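Office pantry stock and the problem of partial cases

Anathi Mkhize has managed pantry supply for shared office buildings for eleven years, the last four of them at Plendia, where she is responsible for 202 kitchens. Her subject is what she calls the partial case: a carton that has been opened, partly used and returned to a shelf, where the inventory system still records it as full or has stopped recording it at all.

We spoke in February, mostly on the subject of reorder points. 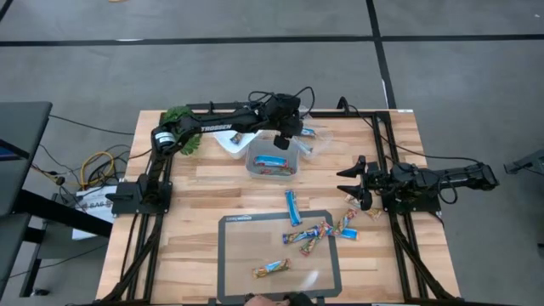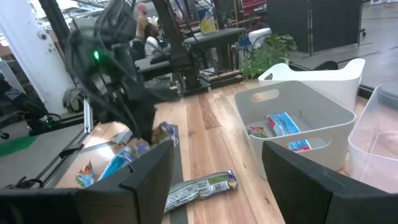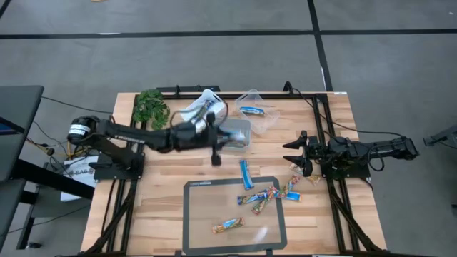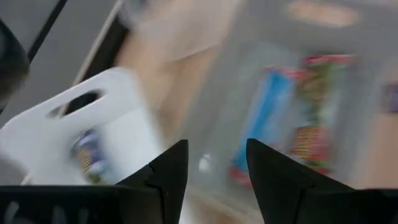

"The standard reorder formula assumes you know what you have," Mkhize said. "Average daily use times lead time, plus a safety margin. The formula is fine. The on-hand figure you feed it is usually wrong."

When she took over the Plendia accounts, she spent three weeks comparing recorded stock with shelf stock. Of 900 line items checked, 247 were off by more than a full inner pack. Most of the errors were in single-serve snacks, which are bought by the case, received by the case and taken one at a time by people who sign for nothing.

Her first change was to the unit of measure. Plendia had tracked everything in cases. She moved snacks and tea to inner packs and left bottled drinks in cases. Individual units were considered and rejected. "You can't maintain a unit count in an open kitchen. By the time you've entered it, it's wrong again. An inner pack stays closed until somebody opens it, and you can see whether it's been opened."

The second change was the two-bin rule. Each item has a front bin, which people take from, and a back bin, which stays closed. An empty front bin triggers the order. The back bin moves forward, and the delivery refills the back. Bin size is set so that one bin covers the lead time plus two working days.

I asked whether that wasted shelf space. Mkhize said it did. "In a small kitchen you lose maybe a third of the shelf. So you carry fewer items. We cut the standard list and got complaints for a month, chiefly over the dried mango."

Thabiso Zulu, who runs the receiving dock at the Barbosa building, was less convinced at the start. His objection was date rotation. With two bins, a slow item can sit in the back for most of its shelf life. "Rice crackers were the bad one," he said. "We'd bring the bin forward and have nine days left on it." Slow items are now on a separate list with a single bin and a fixed monthly review.

The software took longer than the shelves. Plendia uses Nastalow for purchasing, and it rounds all quantities up to the supplier's case. An order for two inner packs became an order for six. Cornel Buzatu wrote a holding step that pools small orders across kitchens on the same delivery route and releases them once they add up to a case. It handled 381 pooled orders in its first quarter.

Pooling has a cost. Someone has to split the cases, and that work is done at the dock between 6 and 8 a.m. Zulu estimates four minutes per case, more for mixed cartons with poor inner labeling.

Mkhize still does one manual count per kitchen each quarter. She counts closed packs only and ignores anything open. "Open stock is treated as consumed. It makes the figures slightly pessimistic – I can live with that. Running out costs us a van trip."

The next piece of work is milk, which has a short date and a daily delivery and fits neither list. She expects to start with the kitchens on the two longest routes.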